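How a Two-Person Shop Packs Its Parcels

I'd been wanting to talk to the owner of Dresero for ages, mostly because I'm nosy about how tiny mail order shops survive. Dresero sells stationery and small gifts out of a rented unit in Bestarstead, and when I got through the door in May 2021 the kettle was already on (good sign!).

She started the shop on her own and now has one helper. "I thought I'd spend my days picking out pretty notebooks," she told me. "I spend them with a tape gun." Last year they sent out 2226 orders, and she says she remembers the bad ones better than the good ones.
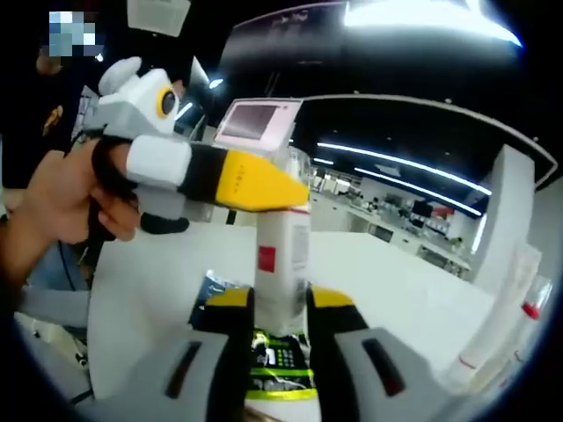 Boxes are her favorite subject, so we got onto those pretty fast. She used to buy one big size for everything and stuff the gaps with paper, and then the postage bills came in and she nearly cried. Now she keeps 5 sizes, and she fusses over shape as much as size. A tall, narrow white box like the one standing up on the table is the kind she groans about, as anything that shape wants to tip over in a van. "Lay it down, pad both ends, and stop worrying," she said. She buys her cartons from Ivanov in packs of 100 and hates running low, so there's a wall of them flat behind the door and you have to turn sideways to get to the sink.

I asked about returns. She made a face. Most of them come back in September, when people clear out things they ordered over the summer, and she pays for the label every time. "It hurts, but I'd be annoyed if a shop made me pay, so what can I do?" She did try charging once, for 2 weeks, and got such grumpy emails that she gave up.

She also drops off local orders by hand, mostly over in Piltcombe, and that's clearly the bit she loves. People ask her in, she sees where the cards end up, and she comes home with somebody's spare tomatoes.

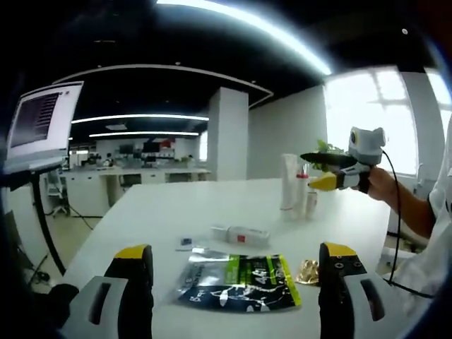 Her helper, passing with a roll of tape, put in that the Piltcombe run takes a whole afternoon and the orders don't even cover the gas. The owner laughed and didn't argue. She's thinking of doing it every other week instead, or setting a minimum order, but she hasn't told the customers yet and I got the feeling she's putting it off.

Before I left I asked what she'd buy if she had a bit of spare money. "A proper packing bench," she said right away. "One that's the right height for my back."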